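Parade float notebook, June. Bench 2, evening, fan running. Coffee from the Jostasik machine, so adjust expectations accordingly.

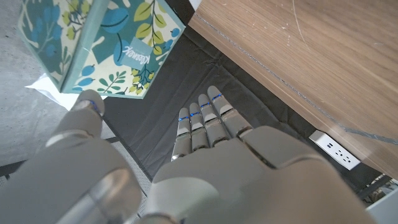 ## Where the float stands

The town wants the lobster float for the harbor festival parade, same as every year. What they have is a lobster-shaped pile of chicken wire on a hay trailer with opinions about which way is forward. We said yes before looking under the tarp. Note for next year: look under the tarp.

Trailer deck measures 14 feet. The lobster, tail included, measures longer than that, and has done so through several parades by dragging. The tail fan is worn down to something closer to a shrimp. I've drawn it curled up and over the back, which gets us legal for the turn at Kasillow Street and makes the animal look mildly alarmed. I like it better alarmed.

## Frame

Cut out the old tail section at 4 p.m. and found three generations of repairs in there: baling wire, then zip ties, then more baling wire holding the zip ties. Kept a piece for the wall.

New ribs are half-inch conduit, bent on the hand bender. First two ribs came out matching. The third is its own creature and has been assigned to the underside, where it can be with its thoughts.

- Rib spacing: 14 inches along the body, closer at the tail
- Saddle clamps, not zip ties. I mean it.
- Deck bolts through the old holes where they line up, which is on the left side only

Total conduit so far: 81 feet, including the piece I bent the wrong way and then bent the wrong way again.

## Height

Parade packet says the limit is 158 inches from the pavement, set by the banner over Main Street. Measured from the shop floor with the antennae up, we're over. With the antennae down we're under, but then they hang in front of the tractor driver's face.

Plan: antennae on a hinge with a rope. Somebody rides in the body and pulls when the banner comes up. Last year's banner got hooked by the pirate ship entry and traveled as far as the library, so the organizers are touchy on the subject and I'd like to avoid becoming the second story people tell.

Tested the hinge with a broomstick standing in for the antenna. It goes down smoothly and comes up when it feels like it. Needs a spring or a stronger rider.

## Skin

Two options on the table.

**Saarinen cloth.** Leftover awning fabric from the ice cream stand's remodel. Free, tough, and a red that leans toward tomato soup. Takes staples badly. Would have to be laced onto the conduit, and there is a lot of conduit.

**Festival sheeting.** The shiny fringe stuff every other float uses. Looks great for the first half mile. In a sea breeze it comes off in handfuls and ends up on gulls.

Going with the cloth for the body and a little fringe on the claws, where it can flap and people can feel they got a proper parade. Laced one panel tonight to see how long it takes. It takes long.

## Sound

The festival has asked if the lobster could "do something," which is how these requests always arrive. Last year it did something and the something was a fog machine, and half the marching band played the chorus from memory.

Proposal is a speaker in the head and a short loop of harbor bell and buoy noises. Ran it off the Erov battery box under the deck. Loop lasts 29 seconds. I have now heard it for most of an evening and can report that 29 seconds is far too short. Either we make a longer one or the rider in the body gets earplugs and a written apology.

Battery box gets warm with the lid shut. Drilled vent holes on the side away from the bubbles, because yes, there's also a bubble machine. It was in the packet. I initialed it.

## Left to do

1. Spring for the antenna hinge
2. Finish lacing the back panels, then the sides, then lie down
3. Repaint the eyes. They currently point at different sidewalks. There's a faction that wants to keep them that way and I may be joining it
4. Longer sound loop, with fewer bells
5. Check trailer lights. Left one works, right one works if you kick the fender
6. Ask the festival office whether candy can be thrown from the claws or only handed down. The packet says both, on facing pages
7. Walk the route with a tape measure, especially the turn by the clam shack, where the fried dough tent sets up a little farther into the street each year

Swept up at 10. The claws are hanging from the hoist for the night, so whoever opens up in the morning should turn the lights on before walking in.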